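From: Wellington Fagundes
To: Stustlow Home Brewers and Bottlers list
Date: 6/2/19
Subject: Re: [stustlow-brew] Cider gone flat, and the Imlow question

On the list, Yau wrote:
> Bottled 4 dozen in October off the Astero yeast and every single one is
> flat as a tack. Tastes fine, bit dry, no fizz at all. Primed with the
> drops like always. Do I tip the lot or is there a way back? Also has
> anyone used the Imlow apples, the bloke at the orchard gate swears by
> them but he would, wouldn't he.

G'day Yau (and everyone else who's been lurking over summer),

Don't tip it! Please don't tip it. I did that once with a whole batch of perry and I still think about it when I'm mowing.

My money's on the caps. If you're using the same bench capper you had at the club day, the bell on those wears and you get a crimp that looks fine and leaks gas for months. Turn a bottle upside down in a bucket of water and give it a few minutes. A tiny string of bubbles from under the cap and there's your answer. If it's tight as a drum then it's more likely the yeast dropped out before you bottled, which the Astero does if you leave it sitting too long in the secondary. I left mine 8 weeks one year and it was clear as gin and about as lively.

Either way you can have another go. Open one, taste it, and if it's properly dry then rehydrate a pinch of fresh champagne yeast, put a few drops of the slurry in each bottle with a new priming drop, recap, and stick them somewhere warm. The top of the hot water cupboard did the trick for me. Do half a dozen first and wait a fortnight before you commit to the rest. And stand them in a lidded tub, for the love of all that's holy, in case there was more sugar hanging about than you reckoned (my laundry ceiling still has a mark).

Now, Imlow apples. I've used them twice. They're a sharp little thing, plenty of tannin, and on their own they make a cider that'd strip the enamel off your teeth. Cut with something sweet and boring, Fujis or whatever's cheap at the markets, they're lovely. I went one part Imlow to two parts sweet and got 131 litres off 400 kilos of fruit, which I know is a woeful yield, but my press is older than I am and I gave up on the last few loads when it got dark. Leave them in the shed till they give a bit under your thumb before you mill them, you'll get a lot more out.

As for what you tip the fruit into, the finish on an old painted bin goes sooner or later, and once it's down to the grey with a bit of rust starting I wouldn't let juice sit in it. Whole apples, no worries. Pulp, no.
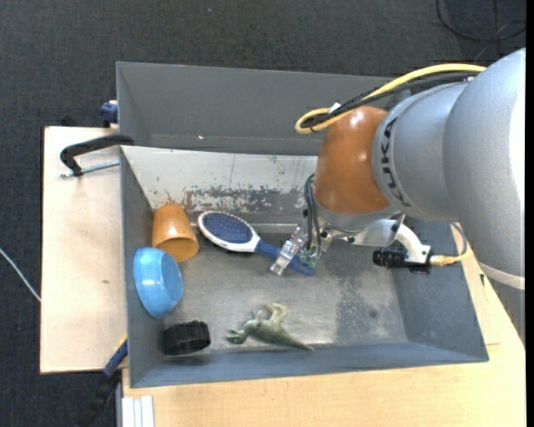

Yau has since written back to me off list to say the upside-down test got bubbles out of five bottles in the first six, so it's the capper after all, and could the club please look at buying a decent one instead of everybody limping along with the hand-me-downs. Fair call, I reckon. I'd chip in. If anyone's got a floor-standing one they're not using, sing out before we go spending money.

Still after demijohn bungs too, the big size, if there are any going.

Cheers,
Wellington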